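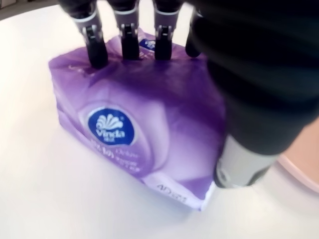 Robotic hand and a pack of Vinda tissues on a white table.

Household Handling Practice: Soft Packs

The following applies to all tabletop work with film-wrapped goods at the Escobedo workshop.

Wipe the table and let it dry before the first pack is set down. Keep cups, cords and loose paper outside the reach of the arm.

Grip by the body of the pack. Do not lift by a fold of film, which tears easily. Set the force limit to the lowest value that holds, and record it on the sheet.

Hands stay off the table while the arm is powered. Inspect fingertip pads every 120 cycles and replace them at 2,000.

Questions on this page may be sent to Ngọc Ninh.

This site uses cookies to improve your visit. Accept | Manage settings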